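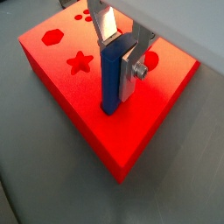
Borura Shape Sorter Box, Red

Product code: BSS-12-R
Supplied by: Norbridge Early Years
Availability: in stock, sent out within 3 working days

The Borura is a shape sorter for nurseries, playgroups and home use. The child matches each block to its hole and posts it through. It suits children from 12 months, with an adult close by for the younger ones.

The box has a smooth, matt finish and straight sides, so it wipes down quickly between sessions. There are openings of different outlines in the top, including a hexagon, which most children find harder than they expect. Start with one or two blocks and keep the rest back until those are going in without help.

What you get
Sorter box in red
Set of 10 blocks
Cotton drawstring bag
Activity card with games for one child or a small group

Cleaning
Wipe with a damp cloth and mild soap. Rinse the blocks in warm water and leave them to dry on a towel. Do not put any part in the dishwasher or on a radiator. The bag can be washed at 30 degrees but may shrink slightly the first time.

Spare blocks
Blocks go missing. Singles and full sets are kept in stock all year and can be ordered by post or through the spares page. Please give the name of the shape and the product code. Blocks from the older Ustik sorter are a little larger and will not fit.

Delivery and returns
Delivery is free on orders over £80. Unused items can be sent back within 28 days in their original packing. The bag cannot be returned once opened.

School and nursery orders
We accept purchase orders from schools and registered nurseries. For quotes on larger numbers, write to Kavinda Kanagaratnam in the sales office. Questions about spares go to Lutz Wegener.

Page last updated 2018-12-05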